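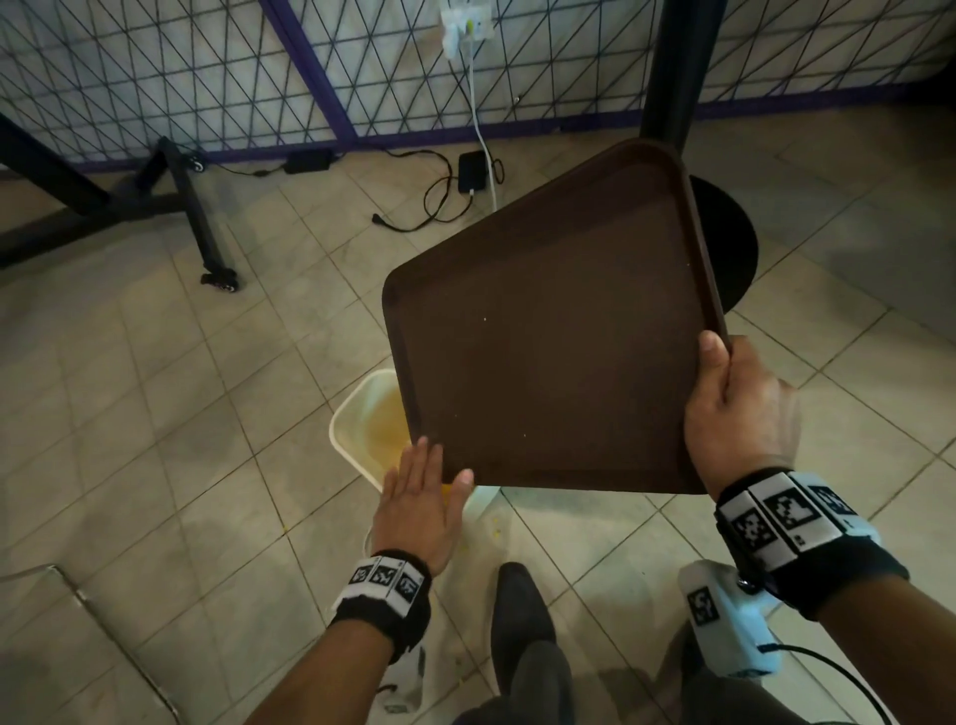 *Last crumbs off the brown tray and into the bin*

Clearing-up time at the canteen! We had 100 people booked in for the Dralska summer lunch and I was on trays for most of the afternoon – not glamorous, but I quite like it.

The brown trays are my favourites. They've got a decent raised rim, so you can tip one right up over the bin with one hand on the edge and use the other to help things along. The smooth ones come nearly clean like this, just a speck or two left to wipe off at the sink.

I always go in low over the bin, corner first. Even so a few yellow crumbs ended up on the tiles, and there's a golden smear down the inside of the bin that'll want a proper scrub (hot water, washing-up liquid, the long brush, and don't put it off till morning).

After that it's stack, wash, dry, and back on the rack by the hatch. I got through my share in just over 2 hours, tea break included, which I'm calling a personal best.

The next big lunch is in July, and we could do with a second floor brush before then – the old one has lost most of its bristles. If you've got a spare at home, leave it by the hatch and I'll give it a good home.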